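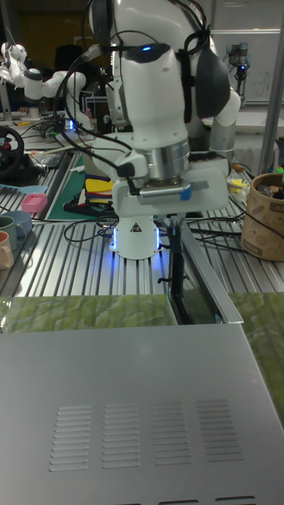

Vol. 38, No. 41, Page 5

Council delays decision on Kaslow pool hours

Swimmers in Kaslow will have to wait until the new year to find out whether the town pool keeps its early opening.

Council voted Tuesday night to put off a decision on a plan to cut 60 hours a month from the pool's winter schedule. Most of the lost time would come from the weekday morning lane swim, with the rest taken from Sunday evenings.

Recreation manager Doina Halilović told councillors the pool has been short of lifeguards since it reopened in May. Three guards left over the summer for full-time jobs elsewhere, and one more is going on leave before Christmas. The town has advertised twice and filled one spot.

"We can't open the doors without the right number of people on deck," Halilović said. "I would sooner post shorter hours and keep to them than have people drive in and find us closed."

That has already happened on four mornings this fall. Regulars said they found a note taped to the door and no notice on the town's website.

Attendance figures in the staff report show 1,228 visits to the morning lane swim between reopening and the end of September. The Sunday evening public swim had fewer than half that number. Total visits to the building over the same period, including lessons and school groups, came to 2,620 for children and teens alone.

Dragica Bošković has been swimming in the mornings for 11 years and was one of six residents who spoke. She works shifts at the hospital in Drunditz and said the 6 a.m. opening is the only one that fits.

"If it moves to nine, I'm at work," she said. "So are most of the people in my lane. You'd be opening it for a different crowd."

She asked council to look at closing the hot tub and the small pool in the mornings, so fewer guards would be needed. Halilović said staff had looked at that and the saving was one guard, which would help on some days but would not cover every shift.

Coun. Unai Prieto moved to delay the vote. He said he wanted to see what it would cost to pay for lifeguard training up front and have people work it off over a season. At present, trainees pay for their own courses and are paid back after a year with the town.

"A lot of sixteen-year-olds don't have that kind of money sitting around," Prieto said. "Their parents might not either."

Coun. Mimoza Babić was the only one to vote against the delay. She said staff had asked for an answer in the fall so they could print the winter schedule, and that the shortage would be the same in January as it is now. She also questioned whether the town would get its money back from trainees who quit partway through.

The swim club has asked that its after-school times be left alone whatever council decides. Club coach Su-chen Hsieh said the younger groups are full and there is a waiting list for the Tuesday and Thursday practices. The club rents the whole pool for two hours on those days and supplies one of its own guards.

Hsieh said she has two senior swimmers ready to take the lifeguard course this winter, if there is a place for them. The nearest one is in Traken, an hour and a quarter away, and the last session there filled up in a day. Halilović said she is trying to get an instructor to come to Kaslow for a weekend course.

Until the matter comes back to council, the pool will stay on its present hours, with closures posted on the website and on the front door by 8 p.m. the night before. Staff will also record a message on the pool phone line for people who don't go online.

Also on Tuesday, council approved new lockers for the men's change room and put off repairs to the Papadopoulos Street entrance until spring. The ramp at that entrance will be closed on icy days, and anyone who needs level access is asked to use the door beside the library parking lot.

Residents can send written comments on the hours to the town office.

Posted Thursday, November 4, 2021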